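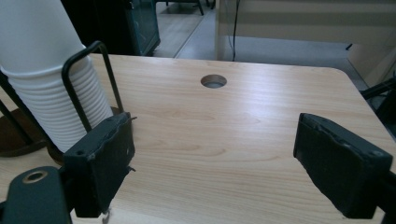
Rüdiger Kröger wrote:

> I have read the draft schedule for the Stüber hall twice now and I still
> don't see where the slow bracket fits. If we play five rounds at 25
> minutes plus 10 seconds a move, the last round starts after six in the
> evening, and the people coming on the Zimutach bus will have to leave
> before it ends. Last year three of them forfeited for that reason. Could
> we drop to 4 rounds, or start at nine?
>
> Also, is the entry list on the club page current? It has Telard down
> for one team and I was told two.
>
> Rüdiger

Rüdiger and all,

Nine o'clock is possible. I called the hall this morning and they will unlock at 8:15, which gives us time to put out boards. I would still like five rounds. With four rounds and the number of entries we have, we could easily finish with two perfect scores and have to split first place on tiebreak, and we had enough arguments over that in February.

So the proposal is:

Round 1 at 9:00
Round 2 at 10:30
Round 3 at 12:45
Round 4 at 2:15
Round 5 at 3:45

Lunch is between rounds 2 and 3. The last games should be done by 5:15. The bus leaves at 5:40 from the stop across the road, so that works unless a game goes very long. If anyone has a problem with the early start, write to the list by Saturday. After that I will send it to the printer as is.

On the entry list: Telard has two teams. The page was wrong and I have fixed it. Their second team has only three players at the moment and they are looking for a fourth. A junior is fine if the rating is under the limit. If you know someone who wants a game, tell me and I will pass the name along.

Clocks. We own 22 that work. Wesier is lending us ten more, but they are the older model and the increment has to be set by hand each time the battery comes out. I will bring a printed sheet with the button sequence. Please don't change the settings between rounds, even if the display looks odd to you. Last time somebody reset one to five minutes and the game was half over before either player noticed.

Money. The hall is 300 for the day, same as before. The balance in the account was 634 after the trophies were paid for. I am leaving the entry fee where it is, and juniors play free.

Pairings will be done on my laptop with the same program we used last year. I will put them up on the wall by the door and also on the club page, but the signal in the hall is poor, so check the wall. If you need a half-point bye, ask before round 3. I can't give one for round 5.

There was a question off list about rating. Yes, the event will be rated as rapid, and the number to write on your score sheet is 3054. You need to keep score until you are under five minutes. Several people handed in blank sheets in the spring and it made one dispute impossible to settle.

I still need two people to help carry tables at 8:15 and one person to take results between rounds. Reply to me directly for that, no need to copy everyone.

The parking lot behind the hall is closed for paving. Use the street or the lot by the school.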